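Search this site Search Go

The Pegboard Project: gallery

Well, we did say there would be pictures eventually! For anyone who has wandered in from the main club page, hello and welcome. The Pegboard Project is what our second-year group at Plelwood chose to do with their robotics hours, and the task sounds like something out of a toddler's toy box: a flat white board, a set of blue parts, and two robot arms that have to put each part where it belongs. It has kept a room full of bright young people thoroughly busy since September, and has eaten more biscuits than I would care to put in the accounts.

The board has had three names so far. It was the Tseng board for a while, after the first layout the group drew up, and then the Mamero board once they had changed the spacing and argued over every millimetre of it. Nowadays everybody just says "the board", so that is what I shall call it too.
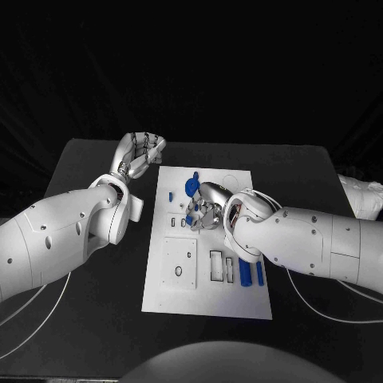

The group splits into two halves for most sessions. One half looks after the left arm and the other half the right, and I'm afraid there is a certain amount of rivalry about it. They write separate logs, they have separate mugs, and each is quite sure that the other side has the easier job. I try to stay out of it, though I will admit that the left-arm logs are the better written (sorry, right-arm people, but you do need to put the headings in).

What they have all learned, I think, is patience. A peg is a very small thing when you are asking a metal hand to pick it up, and the first few weeks were mostly spent on just that, long before anybody was allowed to think about holes or slots. We logged 487 attempts before the spring break and 2,140 by the time I sat down to write this page. Reading back through the early ones is rather touching – there is a whole page that simply says "nearly" over and over again.
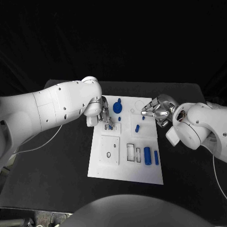 Slots deserve a word of their own, as they caused the longest discussion of the year. With a round peg in a round hole you needn't worry which way the peg is turned, but a slot is fussier, and the group had to go back and rethink how the wrist should come round before the fingers go down. Two of them stayed on through several lunch breaks with a cardboard model and a pencil, and came back with a drawing that we have since pinned up by the door. It's a lovely drawing, with gravy on it.

For those who like to know such things, the write-up runs to 49 pages at present and is still growing. The planning notes are kept under the name Dastetti, which was the winner in a vote I didn't entirely follow. If you would like to read them, do ask at the club desk and somebody will find you a copy.

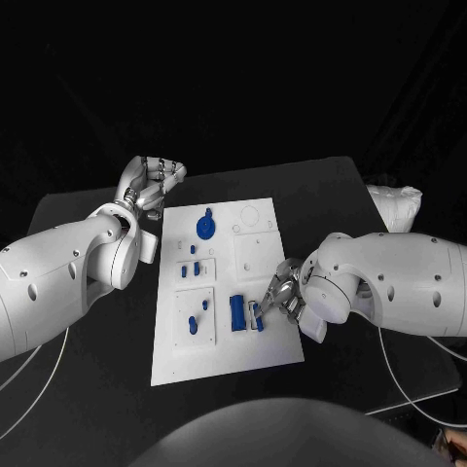

Amna Ghumman

A blue peg in the fingertips of the right hand, just above the board, and a tall blue cylinder standing upright close by. I'm very fond of this one. The right-arm half have asked for it to go on the front of the write-up, and the left-arm half have asked for a second cover.

We shall be printing 200 copies of the club booklet with a short piece on the project in the middle pages, so please let me know if you'd like one put aside. Parents and old members are very welcome to call in during club hours – come and say hello, and bring biscuits if you can, as we are down to the plain ones.

Page updated 7 May 2024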